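STUDENT ROBOTICS CLUB TAKES ON THE KITCHEN TABLE

Friday, May 18, 2018

Members of the Larnemico Student Robotics Club have spent the school year working on a job most of us do before we are properly awake: picking things up in the kitchen. On the club's open evening they will show visitors how far they have got, and they would love a full room.

The project is called Cervantes. It began in October, when the club voted to drop its line-following cars and try something harder. Students between 13 and 18 now work in small teams on gripping, lifting and setting down ordinary household objects, the kind with awkward handles, smooth sides and lids that get in the way.

Clear glass has been the big talking point of the spring term. A pitcher is easy for a person to find and surprisingly tricky for software, so the vision team has given it more hours than anything else on the list.

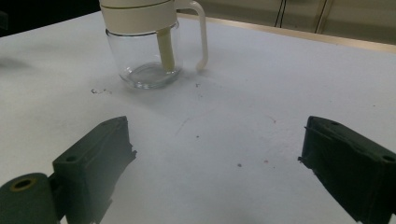
Cervantes project: the glass pitcher on the worktable, with the gripper fingers open.

The club has logged 1,529 grasp attempts so far, each one written up by a student with the object, the approach angle and the result. The first target was 1,000 by Easter, and the teams passed it with a week to spare. The log is kept by hand in a set of ring binders as well as on the club computer, and both will be out for visitors to read.

Round shapes have brought their own arguments. A wide, curved body leaves very little flat surface to press against, so the students have been comparing where on the side to take hold and how far down to go before closing.
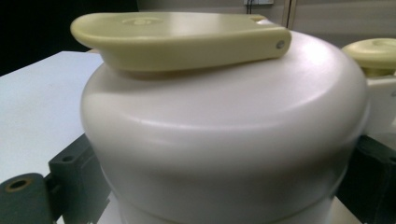

One team favours a low grip, close to the table, and another wants to use the handle whenever there is one. Both methods are still in the running and both will be shown on the night, with the younger members explaining the choices. They have been practising their talks for weeks and are very keen to be asked difficult questions!

The club has 81 members this year, its largest group yet, and meets after lessons in the Eltach workshop. Materials and bench space are provided with support from Zateven, whose engineers also drop in to look over the students' code.

Five teams will give demonstrations at the open evening, and visitors can have a go at planning a grasp on paper before seeing it tried on the table. Entry is free and no booking is needed. Families, teachers and anyone thinking of joining in the new school year are all welcome.

Notes to editors
Larnemico Student Robotics Club is open to all students aged 13 to 18. No earlier experience with robots or programming is required. Requests to visit a club session or to speak to the teams should be sent through the club office at the Eltach workshop.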